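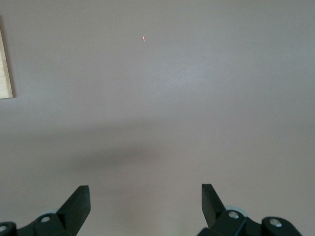

Gripper open over the gray work surface, red laser dot ahead of the fingertips.

Jitska two-finger gripper
Demonstrations at the Rirkidley showroom, Hakside

The Jitska is on show at our Hakside showroom through July. Visits last about 62 minutes and include time at the bench with an operator. Groups are limited to 5 people.

What you will see
The arm moves over the bench and stops at a marked position. The operator then runs a pick and place cycle with wood parts, first at low speed and then at the speed used in production. You may bring up to 3 parts of your own. Please send their weights when you book.

Parts and service
Fingertips are sold in pairs. Each finger is bolted on and can be changed with a hex key. Replacement sets ship from our Sepúlveda warehouse.

Booking
Use the contact form and choose "Jitska demo." The last visit starts at 4 p.m. Closed-toe shoes are required in the demo area. Parking is behind the building, entrance 13.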